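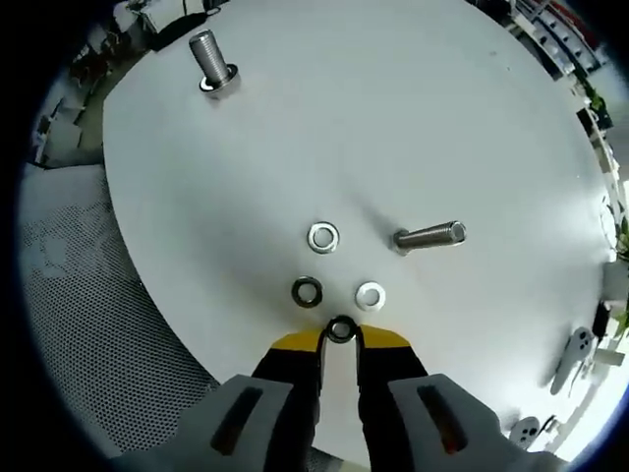 Washer (hardware)

A washer is a thin plate, usually a disc with a hole through the middle, that is placed under the head of a bolt or screw or under a nut. Its most common job is to spread the load of the fastener over a wider area. Washers are also used as spacers, springs, seals, wear pads, locking devices and electrical insulators. Most are round, but square, rectangular and tapered washers are made for particular trades.

The word is old in English and its origin is uncertain. It has no clear link to the verb "wash." Early uses refer to rings fitted on cart axles, where they kept the wheel hub from rubbing against the linchpin or the shoulder of the axle. The same part is still found on farm trailers and handcarts.

History

Rings and plates serving the purpose of a washer were in use long before threaded fasteners became common. Carpenters put iron plates under the clenched ends of nails and under the wedges that held timber joints. Shipbuilders used a small ring called a rove or burr, over which the end of a copper nail was hammered flat. Roves are still used in clinker boatbuilding, and the method has changed very little.

Flat washers became a common factory product as bolts and nuts began to be made in quantity. Before that, a blacksmith made them one at a time by punching a hole in a piece of bar or by bending a strip into a ring and welding the ends. Punch presses made it possible to cut the hole and the outer edge from sheet in quick succession. The scrap left behind, a sheet full of round holes, was sold for remelting or used for guards and screens.

The engineering writer Aisling Moynihan divides the history of the part into a period when washers were fitted to protect wood and a later one when they were fitted to control the tightness of a metal joint. The division is a loose one. Bridge and roof builders were using both kinds of joint at the same time, often in the same structure.

Function

When a bolt is tightened, the nut and the head squeeze the parts between them. The pressure is greatest in a narrow ring close to the hole. In soft materials such as pine, aluminum or plastic, this pressure can crush the surface. The joint then loosens as the material gives way. A washer of the right size and thickness carries the force outward and lowers the pressure at any one point.

A washer also gives the nut a smooth, hard surface to turn on. Much of the effort used in tightening a bolt goes into overcoming friction, and friction on a rough or painted surface varies from one bolt to the next. With a hardened washer under the turned part, the same torque gives a more even clamping force. The washer protects the finish of the part as well.

Thickness matters as much as diameter. A wide washer made of thin sheet bends into a shallow dish under load, and its outer edge then carries very little of the force. Slotted and oversized holes need a thicker plate for the same reason.

Types

Plain washers

The plain or flat washer is the most common type. It is sold in regular, narrow and wide patterns. Narrow washers fit where there is little room around the fastener, as under a socket-head screw in a recess. A wide washer with a small hole is called a fender washer in the United States and a penny or repair washer in some other countries. It is used on sheet metal, fiberglass and other thin materials that a screw head could pull through.

Countersunk and finishing washers, also called cup washers, have a raised shape that accepts the underside of a flat-head or oval-head screw. They are used on interior panels and on furniture that may be taken apart.

Spring washers

Spring washers are shaped so that they flatten when loaded and push back. The Belleville washer, or disc spring, is a shallow cone. It is stiff for its size, and several can be stacked. Stacked the same way up, they carry a greater load over the same movement. Stacked in opposite directions, they allow more movement under the same load. Wave washers and curved washers give a lighter push and are used to take up play in bearings, small gear trains and hinges.

Locking washers

Locking washers are intended to keep a nut or bolt from turning loose. The split or helical type is a single coil of hardened wire with offset ends. It is cheap and widely sold, but its value under vibration has long been disputed. Once fully tightened it lies flat, and many engineers regard it from then on as little different from a plain washer.

Toothed washers have small teeth on the inner or outer edge, or both. The teeth bite into the nut and the surface below. They are common in electrical work, where they also cut through paint or oxide to make a good ground connection. Tab washers have a tongue that is bent up against a flat of the nut after tightening and another that is bent over an edge of the part. Wedge-locking washers come in pairs with ramps on their facing sides. The ramps are steeper than the thread of the bolt, and any loosening turn has to stretch the bolt further before it can continue.

Sealing washers

A sealing washer closes the path along which a liquid or gas could leak. Copper and aluminum crush washers are used under drain plugs and on brake and fuel line fittings. They deform to fill small marks in the surfaces and are normally replaced each time the joint is opened. Bonded washers combine a metal ring with a rubber lip. Roofing screws are often supplied with a metal washer backed by rubber.

Faucet washers are flat or beveled discs of rubber or fiber, pressed against a seat to stop the flow of water. They wear with use — a dripping tap is the usual sign.

Materials and finishes

Most washers are made of low-carbon steel. Hardened steel is used with high-strength bolts, and a soft washer should not be put in its place. Stainless steel is chosen for outdoor, marine and kitchen use. Brass and bronze resist corrosion and are often used for appearance or for electrical contacts. Nylon, rubber, fiber and other nonmetallic washers insulate, seal or protect a delicate surface.

Steel washers may be sold plain and oiled, or coated with zinc by plating or hot dipping. Black oxide gives a dark finish with limited protection against rust and is usually kept oiled. The finish is best matched to that of the bolt. Two different metals in contact in a damp place can form a galvanic pair, and the less noble metal corrodes faster than it would alone. A small steel washer on a large copper sheet is a poor combination for this reason.

Manufacture

Flat washers are stamped from coil or sheet. In a compound die, the hole and the rim are cut in a single stroke, which keeps them well centered. In a progressive die, the strip moves forward between strokes, with the hole punched first and the disc cut out at the next station. Stamping leaves one face with slightly rounded edges and the other with a faint burr. Tumbling removes most of the burr. Some fitters place the rounded face toward the nut, others toward the work, and practice differs among trades.

Washers needing hardness are heat treated after stamping and before coating. Plated parts of high hardness may be baked to drive out hydrogen, which can make steel brittle.

Sizing

A washer is named for the bolt it fits. A washer for a 1/2-inch bolt therefore has a hole larger than half an inch. The clearance allows for small errors in the position of holes and for the curve where the shank meets the head. Metric washers are marked with the letter M and the nominal thread diameter in millimeters. The full size is given by the inside diameter, outside diameter and thickness, and trade catalogs list them in that order.

Other uses

Washers are used as shims, as weights for fishing lines and curtain hems, and as pendulum bobs in school science lessons. They are the playing pieces in washer pitching, a yard game in which players toss large washers at a box or a hole in the ground. Coins have at times been drilled and used as washers, and washers of a suitable size have been passed off in vending machines as coins.

See also

Bolt
Nut
Rove
Shim
Spacer
Threaded fastener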